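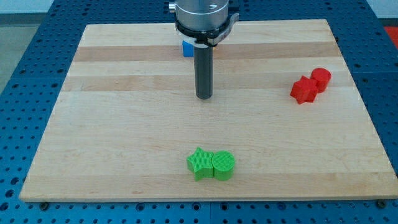
*Edge-glued maple board, on the perforated table.*

**Finish for edge-glued maple boards – oil, or oil and wax?**

**cmanalo**

Board is maple strips, edge-glued, sanded to 220 and otherwise bare. I have six more to finish before December and want to settle on one schedule for the lot.

Current plan:

- raise the grain with water, let dry, knock back with 320
- flood with mineral oil, wipe after 40 minutes
- repeat next day
- one coat of Dridholm board wax, buffed

Main concern is movement across the width. The last batch went to a house with a wood stove and two of them cupped over winter. Glue lines held. Would more oil slow that down, or am I wasting it?

Crisanto Manalo

---

**skatdale_joiner**

Oil won't do much for cupping. Mineral oil is a poor vapour barrier and it never cures. It slows liquid water getting in during washing, but the board will still follow the humidity in the room.

Check how the boards are stored. If one face sits flat on a counter and the other is open to dry air, the open face shrinks first and the edges lift. Feet fix most of it.

---

**genalyn_m**

Agree on feet, disagree that the finish is irrelevant. A wax-heavy finish on both faces slows the exchange enough to even out short swings. It won't save a board left beside a stove for three months, but it helps with one that gets washed on one side and left flat.

The key words are both faces. Cmanalo, did you oil the undersides of the two that cupped?

---

**cmanalo**

Undersides got one coat, tops got three. No feet on either.

---

**genalyn_m**

Then I'd start there. Same number of coats top and bottom, and do the end grain twice. End grain takes up far more than the faces.

---

**plane_and_simple**

I'd skip mineral oil entirely. Pure tung oil cures, doesn't need redoing every month, and looks better on maple. Takes longer, but you do it once.

---

**skatdale_joiner**

You do not do it once. Tung on a board that sees a knife daily wears through like anything else. It also wants weeks to cure properly, and he has a deadline. On pale maple it adds a yellow cast that some people dislike.

---

**plane_and_simple**

Mine was done two winters ago and has had one refresh. Yellow cast is a matter of taste. I'll give you the cure time.

---

**Flillex**

Moisture content at glue-up matters more than any of this. What were the strips reading? If they went in at 10 per cent and the house sits at 5, the board is going to shrink whatever you rub on it.

Also, which way are the growth rings running? Flat-sawn strips all facing the same way will cup as one wide plank.

---

**cmanalo**

Didn't meter the last batch. Lumber came from Dimaculangan and sat in the shop for a month. The rings were whatever looked best from the top, so probably a mix.

---

**Flillex**

Borrow a meter. A month in an unheated shop tells you nothing about a heated kitchen.

---

**cmanalo**

Shop is heated, but not overnight. Point taken.

Revised plan: meter the lumber first, equal coats on both faces, extra on the end grain, rubber feet, wax last. Staying with mineral oil because of the deadline. I'll start the first one Wednesday.

---

**genalyn_m**

Use stainless screws for the feet. Plain steel left black rings on one of mine.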